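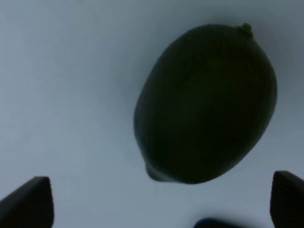

Severino Zabala's view is that you should find the stem end before you do anything else with a citrus fruit, and that most sorting mistakes start with people looking only at colour.

Fresh Produce for Small Kitchens
Session 2: Citrus - looking, sorting, storing
Notes by Gaurav Mishra

Bring these notes on Wednesday. The reading is the citrus chapter of the Nitadgate course book, which starts on page 136. Skip the part on preserving for now, we come back to it in the session on jams and pickles.

1. The two ends

Every citrus fruit has a stem end and a blossom end. The stem end is where it was joined to the tree. Sometimes a small green button is left there, sometimes a short nub of stalk, and sometimes only a round scar. The blossom end is opposite. On limes and lemons it often comes to a blunt point. On mandarins it is usually flat or slightly dished.

You need to know which end is which for three jobs in this course: checking for age, cutting, and writing up your sorting sheet. The sheet has a separate box for each end. Please fill in both, even if all you write is "clean".

A button that is still green usually goes with fruit that has not been off the tree very long. Buttons turn brown and drop as the fruit ages. A missing button does not mean bad fruit, as many are knocked off in picking and packing. If there is an open scar, press gently next to it with your thumb. Soft or damp around the scar means use today or throw out.

2. Colour

Colour is a poor guide to ripeness in citrus. Limes are normally sold green, and most will turn yellow if left on the tree long enough. A yellowing lime can have plenty of juice. Oranges and mandarins grown in warm places can be ripe inside while the peel still has green on it.

What colour does tell you is whether the fruit has changed since you last looked. Brown patches that spread, grey or white fuzz, and dull sunken areas all count as change. A few darker spots on a mandarin are usually only marks on the peel. Write them down and look again in two days.

Check colour in good light. A dark green lime in a dim store cupboard can look nearly black, and you will miss soft patches. Take it to the table.

3. Weight and feel

Pick up two fruits of the same size, one in each hand. The heavier one usually has more juice. For limes the skin should be fairly smooth and give very slightly. Hard as a ball with a thick, knobbly skin often means not much inside.

Mandarins are harder to judge by feel because the peel can sit away from the flesh even in good fruit. Go by weight, then smell.

4. Setting out the table

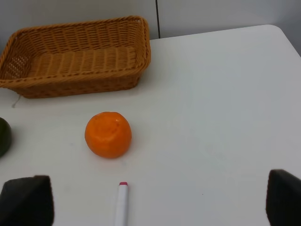 Fig. 2. Orange citrus fruit, empty wicker basket and marker on a white tabletop.

Use a plain pale surface for sorting. Marks and leaks show up on it and it wipes down easily. Put the basket at the back and keep clear space between it and the fruit you are checking, so that checked and unchecked fruit do not get mixed up. Fruit goes into the basket only when its line on the sheet is filled in.

Order of work:
Empty the basket and shake out any bits.
Wipe the table and let it dry.
Set out the fruit in a single layer, not touching.
Check stem end, blossom end, then the sides.
Fill in the line on the sheet.
Move the fruit to the basket or to the reject tray.

The marker is for the labels. Do not write on the peel, especially if the zest is going to be used. Put the cap back on after each label.

5. Baskets and storage

Wicker is good for citrus that will be eaten within a few days, as air gets in through the sides. A shallow basket is better than a deep one. In a deep one the bottom fruit gets squashed and stays out of sight, and that is usually where mould starts. Two layers at most.

Some people line the basket with paper. It catches drips but it also holds damp, so change it whenever you sort. Wicker itself should be brushed out, not soaked.

For longer keeping, use the fridge. Limes dry out at room temperature and the skin goes hard, so put them in a loosely closed bag in the salad drawer. Mandarins keep reasonably well in there too, but check them more often. One mouldy mandarin will soon spoil the ones next to it.

Keep limes and mandarins apart if you can. They dry out at different speeds, and the strip labels we use (Zumley, the small ones) have room for only one kind of fruit and one date.

6. Washing

Wash just before use. If fruit is put away wet it moulds sooner. Cold water and a soft brush are enough. Waxed fruit for zesting wants warm water and a bit more scrubbing, then dry it with a clean cloth.

7. For next time

Buy one lime and one mandarin, or another small orange fruit if that is what the shop has. Leave both out at home in the same place. Look at them each evening and write one line on each: stem end, blossom end, skin, feel. Up to 300 words in all, handwritten is fine.

Bring the fruit as well, in whatever state it is in - bagged, please, if it has started to leak.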